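Mar 27, 2021
Workshop notebook, Binar room, tidying and putting away

Started after lunch with the plan from October, which was to give everything in this room a home and then write the homes down. The plan from October survived contact with the first drawer and not much past it. Shahnaz Pramanik had the list on her knee and read it aloud like a will.

Old inventory total, per the Pludevis sheet: 1,473 items. New total, per the same sheet after she removed everything entered twice: 1,177. So we got rid of a good chunk of clutter before lifting a thing. Best hour of the day.

Books next. The rule as written says books go on the open upper shelf of the wood cabinet, upright, tallest at the left. The rule as practiced is that books go on the shelf. Shahnaz wanted bookends. I said the side wall of the compartment is a bookend and it came with the cabinet. We left that one unresolved. Item 191 is "bookends (2)", status unknown, so she may win by default if they ever surface.

Then soft toys, which the sheet files under "misc. small", along with fuses. Moved them to their own line. The green plush one with the pink bits has no line at all and has been called the frog, the dragon and the radish in three different entries. Put it down as "plush, green/pink, small" and tried not to have feelings about it.

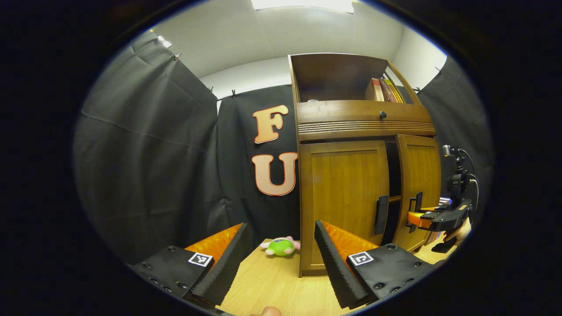

The question with the plush is whether it lives on the shelf or in the Stesix bin. Shelf argument: easy to find, cheers the place up. Bin argument: anything soft left on a shelf in this building goes gray by summer. Shahnaz is for the bin. I am for the shelf and have been asked to come back with evidence.

Table rule, restated for whoever reads this next: the table is for things on their way somewhere. If it has been there overnight, it has moved in, and you should either put it away or start charging it rent.

Labels: printed the first batch on the Tarigan stock. They stick well to plastic and hardly at all to wood, and wood is what we have. Used masking tape over the top. Looks terrible, holds fine. Line 761 got a label reading "see other label". I don't know where the other label is.

To do:
- ask what "small white, shelf" means in the old sheet
- second try at labels, different glue
- settle bookends
- plush: shelf or bin, decision by Shahnaz, appeal by me

Swept up, list back in the folder.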